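CONTAINER AMNESTY – PLEASE READ BEFORE THE SWAP TABLE

Quick one from me, the rest of the newsletter is waiting on this bit.

The swap table is back in April, Dedham hall as before, doors at 2. Tubs, cups, buckets, anything plastic that holds things and that you have stopped using. Glass next time. No glass this time please, we had the box with the jars and I still find bits.

Last year around 200 pieces came in and most of them went out again, so it does work. What didn't go: lids. Lids with no tub, a whole crate of them. If your lid has no tub, keep it home. If your tub has no lid, bring it, people want those for screws and seed packets and paint water and so on.

Ildikó Pap is running the sorting end and has asked for three piles only. Food tubs. Cups and small buckets. Big buckets. Last time we had 7 piles and one of them was called "other" and it ate the rest. So three. If you can't tell whether yours is a cup or a bucket it goes in the middle pile, don't stand there holding up the line.

Food tubs – wash them and dry them properly. Look in the corners. The ones with a bumpy bottom need a brush, a cloth just slides over the top and leaves whatever was down between the bumps. Warm water, drop of soap, old toothbrush, upside down on a rack overnight. Same for anything with a rolled rim, run a finger round under it.

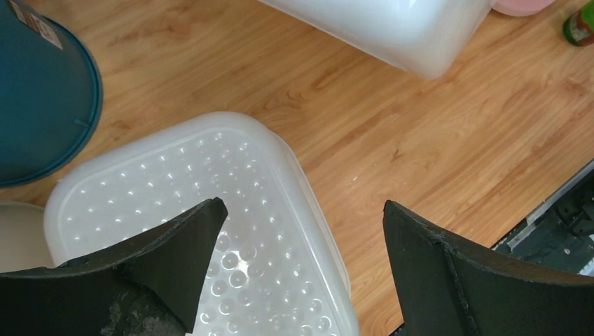
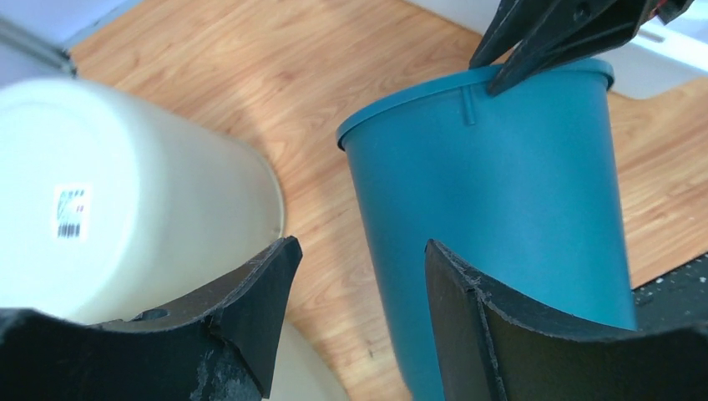
Stickers. Take them off if they come off. Barcode labels on the bottom of a bucket can stay if they're stuck fast, I would rather have the sticker than a gray gummy patch that picks up every hair in Brolville. Cooking oil and ten minutes works on most, then soap again to get the oil off. Don't scrape with a knife, Patricio Rivas did that to a perfectly good white one and went right thru.

Big buckets: stack them if they stack. If they don't stack, carry them in by hand and lay them on their side under the table, not on it. Table space is for the small stuff. Anything that held paint thinner, pool stuff or weedkiller stays away, even if it's been washed, even if it smells fine. Frosting buckets and pickle buckets are good, the pickle smell does go eventually (leave it in the sun with the lid off).

Cracked things. No. A hairline in the rim is still a crack and the next person will fill it with water and carry it across a carpet. Cloudy is ok, scratched is ok, stained orange from sauce is ok if it's clean – just put it with the cups so it gets used for brushes.

We also need:
– a second folding table, the Borbély one has a bad leg
– old towels for drying, you wont get them back
– someone to drive the leftovers over to Skundatville afterward, needs a wagon or a van, gas paid

Setup is an hour before doors. There's room for 60 people inside at once so if it's busy wait on the steps, it moves fast. Take what you'll use. No limit on tubs but go easy on the big buckets until everyone's been round once, they were gone very early last year and I had gardeners glaring at me untill closing.

You don't have to bring something to take something. Kids welcome, they're good at matching lids.

Drop off early if you can't make it – porch at mine, left side, in a bag with your name on if you want the bag back. Please not loose on the steps, they blow down the street.

More on the seed swap next issue, still waiting on the room.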